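**Wimelden Community Kitchen: November report on the Skuto grant**

Food first, money after, as Orathai Paisan asked last time.

The skewer menu is nearly settled. Of the 600 portions we promised for the lunch program, 574 went out, and the missing 26 are down to one Monday when the freezer at Srithong quit before breakfast. The freezer has been spoken to — by a repairman, at length — and is working again.

Most of the month went into the serving size. We tried 12 versions of the mix, several of which had strong views about staying in one piece. Serving now works like this: one tray, one metal skewer, food threaded in the kitchen and carried out flat. The skewers are longer than the trays, a fact that escaped everyone who signed the order form, me included.
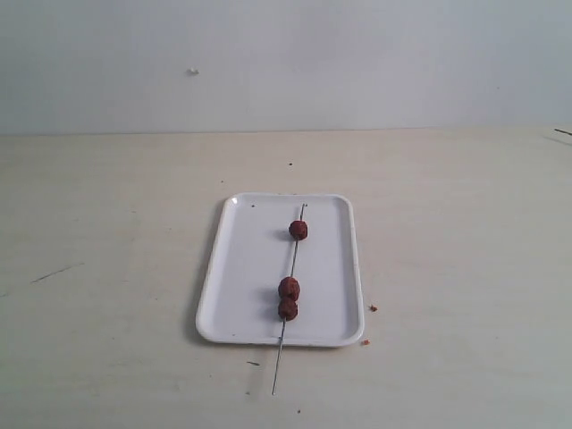

The white tray and the long skewer, both times.
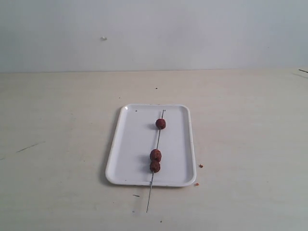

Kanyarat Nuchit would like it on record that three to a skewer is plenty for a grown adult and too much for the under-sevens, and that she'd sooner see two balls and a decent scoop of rice. Her other point was that shorter skewers would cost less than longer trays. We've asked Asen for a price on both.

Money: $137 is left in the equipment line. I'd like to put it toward the shorter skewers, if you'll allow the switch from "serving ware, other." The tabletops are scuffed and will stay scuffed until spring.

Still to do: the allergy cards, the rice question, and a spare key for Srithong.

Cletus Van Dusen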